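Home | Stories | Archive | About | Submit

The Box of Cables

Every marriage has a box. Ours had come through three apartments and one house without being opened, and on the side of it my wife had once written KITCHEN, which was a lie even then.

We were leaving Tulau in June. The movers charged by the carton, and it was my position that we should open everything and keep only what we could name. My wife agreed to this in the tone she uses with door-to-door salesmen.

The plates went quickly. The books went slowly, because she kept reading them. By the second evening there was one box left, and we put it on the floor between us and cut the tape.

"Cables," she said.

"Those are important," I said.

She asked me what for. I took one out and held it up to the lamp, as a jeweler might. It had a fat end and a thin end. I said I believed it belonged to the Tandora.

"We threw out the Tandora."

"We threw out the Tandora itself," I said.

She reached in and pulled, and they came up together in one mass, like something from a drain. There were 44 of them. I know because she made me lay them out along the hallway and walk past them, inspecting the troops. Of these I could identify two. One was for the lamp we were sitting under, which made us both look at the lamp and wonder what it was running on.

I proposed a system. We would keep a cable if either of us felt a twinge on seeing it go. She felt no twinges. I felt some 20, and one of those was so strong that I had to go and stand in the kitchen for a minute. It was a short black one. I think it once charged a camera we took to Palacios, the summer it rained, though it might equally have come with the Flevura, a machine that was supposed to make yogurt and made a noise.

In the end she went to bed and left me in charge, a thing she has since described as her own fault. 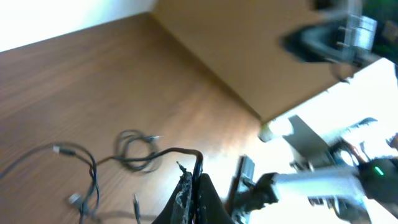 The New House

The box is in the hall closet now, behind the vacuum cleaner. On the side, in my handwriting, it says KITCHEN.

Last week she came to find me with her phone in her hand. It was nearly dead, and her charger had gone missing somewhere between the two addresses. She wanted to know, in a general way, whether we might have a spare.

I got up slowly. I had waited eleven years for this. I carried the box out to the table, rolled up my sleeves and went in to the elbow, and she sat down across from me with a book. She was on chapter four when I asked her to show me the hole again.

Contact | © All stories remain the property of their authors | Back to top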